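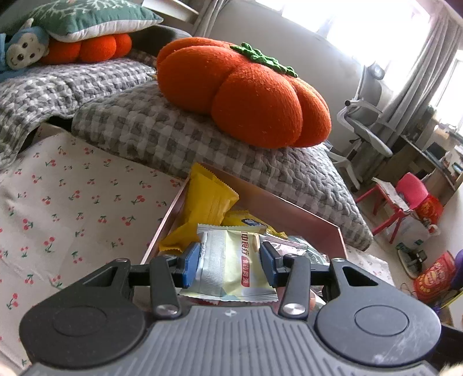 Snack swap returns to Midtbø library for a bigger second year

7 Jan 2020

The Midtbø library snack swap is back, and this time it gets the whole ground floor! Doors open Saturday morning at ten, and anyone with a sealed treat from somewhere else in the world is welcome to bring it along and trade it for something new.

Last winter's swap was squeezed into the reading room, and 135 people still managed to find a spot at the tables. Crackers went for candied plums, seaweed crisps went for salted licorice, and a bag of chili peanuts changed hands 4 times before someone finally opened it.

The rules are pleasantly simple. Snacks must be factory sealed and in date, and homemade food has to stay home (sorry, bakers). If the label is in a language other than English, the language club from Trandulholm will have a table by the stairs to help read ingredients, which should be a big relief for anyone with a nut allergy.

There's also a tasting corner run by Nerner, the little import grocery on the harbor road, with 93 kinds of cookies, chips and hard candy to sample. Go early for the sesame brittle, it's wonderful.

Kids can pick up a paper passport at the front desk and get a stamp for every country they taste. Full passports go into a drawing for a hamper at noon.

Entry is free. Bus riders should get off at Hirnari Square, as the library stop is closed for roadwork until April.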